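Kerham Community Help > Home & Laundry > Soft Toys
Search all threads... Go
Filed under: plush, stains, washing

Can I wash a plush with embroidered bits and pompoms?

Tegwen Pugh
Hi all, bit of a rush, need this sorted by Tuesday if poss. Got a soft toy, dark grey fuzzy body, big white face, label's gone so no washing instructions. The white is what worries me. Scared the grey will run into it. Also there's a little thread tail coming off one of the stitched eye patches, do I snip it or leave it??

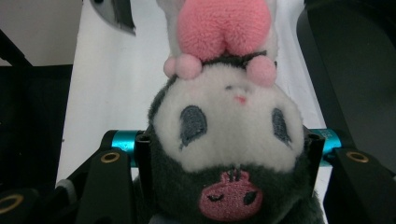

Upside down, sorry. Eye patch with the thread is the one on the left.

Was going to stick it in at 30 with the towels but my sister says no.

Howells
Your sister's right, not with towels. Lint everywhere. Do it by hand:

Test first. Damp white cloth, press on the dark fabric for 10 minutes. Colour on the cloth = surface clean only, dont soak it.
If it's clean, cool water, small squirt of wool wash, squeeze it gently. No wringing.
Rinse till the water's clear. Took me 3 goes on my daughter's.
Roll in a towel and press.

Don't snip the thread flush. Thread it on a needle and pull it through to the back of the fabric, then trim. Pompoms just dab, the glue on some of them gives up in water.

Wipe your worktop down before you start as well, white plush picks up every crumb and smear and you'll be back to square one. I lay a clean towel on top and keep the toy off to one side till the water's ready.
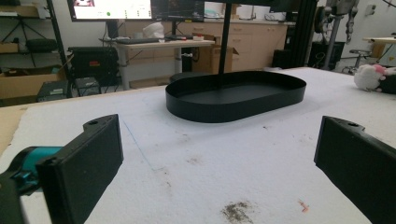

Drying is the slow part. Mine was still damp in the middle after 12 hours, so give it a full day, turn it now and then, nowhere near a radiator. Soft toothbrush on the fuzz when its dry or it goes clumpy.

Ultetti
pillowcase, cold wash, done. never had one run yet

Tegwen Pugh
Thanks Howells, cloth came up clean so going by hand tonight. Ultetti you're braver than me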